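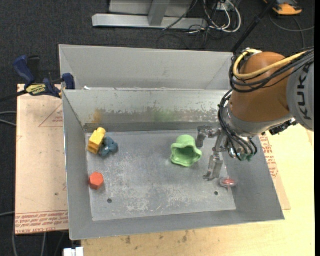
Get Involved / Call for Participants

Did you keep your childhood toys? We would love to hear about them

Posted January 19, 2018

The Palier Oral History Project is looking for people who grew up in or near town and still have a toy, or a good clear memory of one, that they would be willing to talk about. It can be a block figure with the paint rubbed off, a doll your aunt sewed, a board game with half the pieces gone, or the thing you begged for three Christmases in a row and never got (we have had some wonderful stories about those already, and would happily take more!).

We started collecting recordings two years ago, and the archive now holds 452 of them. Most are from people who were children in the fifties and sixties, so we are especially hoping to hear from anyone younger, and from families who moved here from somewhere else and brought their games along.

Taking part means one conversation, usually an hour or a little more, with Concetta Testa or Wojciech Żak, who have both been doing this long enough that you will forget the recorder is on. We can come to you, or you can come to us in the Piątek Building, where there is an elevator and always a pot of coffee. Bring the toy if you have it, and a brother or sister if they remember it differently.

Interviews will be held through the end of February, on weekdays and some evenings. You will get a copy of your recording, and you can ask us to leave out anything you would like kept in the family. We are sorry that we can't pay for your time, but we do cover bus fare and parking.

To sign up, leave your name and phone number at the front desk, or drop a note in the mail to the Palier Oral History Project, Piątek Building, Room 2. Please tell us which years you were a child here and a line or two about the toy.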